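How Do You Pick a Hand for a Robot?

By Manon Beaulieu

Put your hand flat on the table and look at it for a moment. You have four fingers and a thumb, soft pads on the tips, fingernails for picking at stickers, and a palm that can turn itself into a little bowl when you want to carry raisins. You got all of that for free, and it came already attached. A robot doesn't get a hand for free. Somebody has to choose one, bolt it on, plug it in, and then find out whether it was a good choice.

I want to tell you how that choosing goes, and it will take me a little while, because there is more to it than you might think. Get comfortable!

What a robot hand is called

People who work with robots usually don't say "hand." They say "gripper," because gripping is the main thing it does. A gripper sits at the very end of a robot arm, just past the wrist, in the same spot where your hand sits at the end of your arm.

Grippers come in a lot of shapes. The kind you will meet most often has two fingers that move toward each other and then apart again, like a pair of kitchen tongs. Some have three fingers, spaced out like the legs of a stool, and those are nice for balls and round jars. Some have no fingers at all and use a suction cup, which sticks to things the way a bath toy sticks to the tiles. And there are soft ones, made of rubbery stuff, that puff up with air and curl around a strawberry so gently that it doesn't get squashed.

You might be wondering which one is best. I wondered that too, and when I asked my friend Tymofii Zhuravel, who has tested grippers for a good part of his working life, he answered me with another question. "Best for what?"

Best for what?

Think about your kitchen drawer. Is a spoon better than a fork? If you are eating soup, then yes, very much so. If you are eating spaghetti, you will be sorry you picked the spoon.

Grippers are the same. A suction cup is wonderful on a smooth window and hopeless on a woolly sock, because the air leaks through all the little holes in the wool. A soft gripper is kind to a peach but it may struggle with a heavy wrench. A gripper with two hard fingers can pinch the thin edge of something very neatly, but if it pinches an egg too hard, well, you know what happens to the egg.

So before anybody compares grippers, they have to decide on the job. At the workshop where Tymofii works, which is in a town called Penry, the job they talk about most is tidying up. It sounds easy. You probably tidy up every day (or somebody reminds you to). But tidying is full of small puzzles, and the dishes are some of the best puzzles of all.

Why a plate is a tricky thing

Try this the next time you set the table. Lay a plate down flat, the ordinary way, and pick it up using only your thumb and one finger. No cheating with the palm.

Did you notice what your finger did? It had to get under the rim. A plate lies low, and there isn't much to hold on to except that thin edge all the way around. If your finger is too fat, it bumps the rim and pushes the plate away from you. If you pinch only a tiny bit of the edge, the plate swings and droops, because most of its weight is hanging out in the air.

A cup is a different puzzle. It stands up tall, so it's easy to reach, but it can tip over if you nudge it. You can hold it around the outside, or you can put one finger inside and one outside and pinch the wall. Your brain picks one of those ways without asking you. A robot has to be shown, or has to work it out from lots and lots of practice.

Making the test fair

Now we come to the part I like best, which is the fair test. You may have done one at school with paper airplanes or bean plants.

Let's say you want to compare two sets of fingers. The workshop in Penry had one set called the Gadetti, which was narrow and pointed at the tips, and another called the Sarner, which was wider and had bumpy rubber on the inside. If you tested the Gadetti on a plate and the Sarner on a cup, you wouldn't learn much. Maybe the Sarner would win only because the cup was easier.

So everything else has to stay the same. The dishes should be the same ones, and they should start out in the same places. The light should be the same, too, because many robots use cameras to find things, and a dark shadow can fool a camera. The arm should move at the same speed. The only thing that changes is the thing you are asking about, and that is the fingers.

Then you do it again. And again! One try doesn't tell you enough. You could throw a ball of paper at the wastebasket from across the room with your eyes shut and get it in by luck, but that wouldn't make you a champion. The team in Penry did 148 tries with each set of fingers, and they wrote down every one, including the tries that went badly. Especially those, Tymofii told me, because the bad tries are the ones with something to teach you.

What do you write down?

You might think there are only two things to put in the notebook, which are "it worked" and "it didn't work." Those matter, of course. But the people who do this write down other things as well, and some of them may surprise you.

They write down how long each try took. They write down whether the robot had to have a second go. They write down whether the dish got turned or bumped on the way, and whether it was set down softly or dropped the last little bit. If a dish did get dropped, they write down when it happened – at the start, while the fingers were closing, or later, while the arm was moving. A slip at the start often means the fingers went to the wrong spot. A slip later on often means they weren't holding tightly enough, or that the arm was in too much of a hurry.

The Gadetti fingers were good at getting under the rims of plates. The Sarner fingers were slower at that, but once they had hold of something, they kept hold of it. So who won? Best for what, remember?

One arm or two?

There is another choice to make, and it has to do with the arms. You can give a robot one arm or you can give it two. With two, each arm can look after its own side of the table, and neither has to stretch so far. One arm can also hold a box steady while the other puts things in, the way you hold a jar with one hand and twist the lid with the other.

But two arms have to share the space. Have you ever tried to wash your hands at the same small sink as your brother or sister? Elbows everywhere. Two robot arms can knock into each other just like that, so the controller has to keep track of both. The controller is the part that sends out the orders, telling each joint when to bend and how far. And then there are the cables, which need enough slack to follow the arms wherever they go. 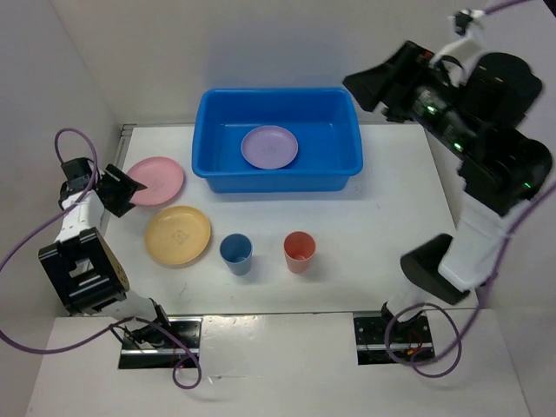 Two arms and one blue bin, with a purple plate in it. 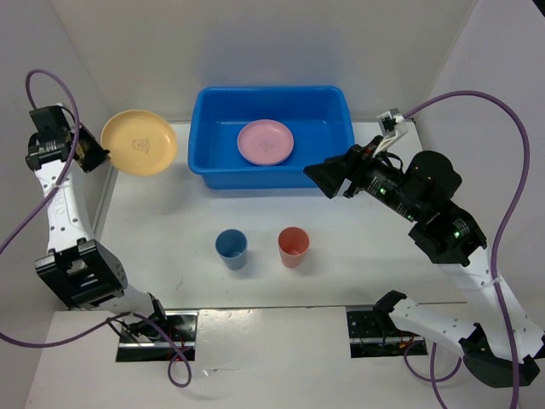 A pink plate in the bin, and a yellow one held up in the left gripper.

Now, about those cameras I mentioned. A robot doesn't have to keep its eyes in its head. It may not even have a head! A camera can be fixed up high to look down over the whole table, like a lifeguard in a tall chair, or it can ride along on the wrist, right by the fingers. The high one sees everything but can't see small things very well, and sometimes an arm gets in its way. The wrist one gets a lovely close look at the rim of a plate, but it can't see what is going on at the other end of the table. Many teams use both kinds together, and then the controller has to put all the views together, which your brain does with your two eyes without making any fuss.

You can test cameras the same way you test fingers. Keep the fingers the same, keep the dishes the same, and change only the camera. In Penry they once moved a camera a tiny bit to the side without telling the controller, just to see what would happen, and the robot spent the whole morning closing its fingers on nothing at all, right beside the cup.

Try it yourself

You can run a gripper test at home. You will need a pair of kitchen tongs, two wooden spoons, a clothespin, a plastic plate, a plastic cup and a big bowl or box to put things in. Please use plastic. I'm thinking of your family's good dishes.

Put the plate and the cup on the table, and put a small piece of tape beside each one so that you can set it back in the same place every time. Use the tongs first. Try to move the plate into the box, then the cup. Do it 5 times and write down what happened each time. Now do the same with the two wooden spoons, one in each hand, and then with the clothespin. (The clothespin will probably give you trouble with the cup. See if you can find a way.)

When you've finished, try wrapping rubber bands around the ends of the spoons and do the spoon test again. Rubber is grippy, and you may see a difference. If you have a friend with you, one of you can be the left arm and the other can be the right arm, and you can find out how you get along when you both want to reach the box.

Some children who tried this at our Mustico club day in June made up their own grippers out of cardboard and sponge. One was shaped like a duck's bill, and it slid under the plate very nicely and then folded in half. Its inventor went straight off to look for thicker cardboard.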